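Getting through the laundry pile (and keeping it small!)

I used to dread the big wash. Now I rather look forward to it, and most of that comes down to a few habits I picked up from my neighbour Gunnlaugur Frandsen, who folds faster than anyone I know.
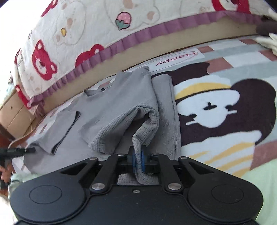
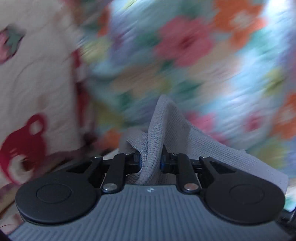
Fold on the bed. It's the biggest flat surface in most homes, it's the right height if you kneel, and you can't go to sleep until it's clear again!

Sort by shelf before you fold a thing. One heap per shelf, even if a heap is only two pillowcases. Putting away then takes one trip round the house.

Waffle knits and other stretchy tops are happier folded than hung. Sleeves in first, then thirds, then stand them on end in the drawer. Hangers leave those odd little points at the shoulders and they never quite come out.

Towels and bedding go in at 60, everything else at 30 or 40. Go easy on the powder – I use 80 ml for a full drum and our water is pretty hard. Softener is a no for towels, but 100 ml of white vinegar in the drawer is lovely (no, you won't smell of chips).

Bed sets: fold the sheet and duvet cover, then tuck the lot inside one of the pillowcases. Everything together, no more hunting for the match at bedtime. I do this with the tablecloths too, using an old napkin as the wrapper.

Odd socks get a jar on top of the machine. Empty it every January and be ruthless.

Next time, drying indoors without steaming up the windows!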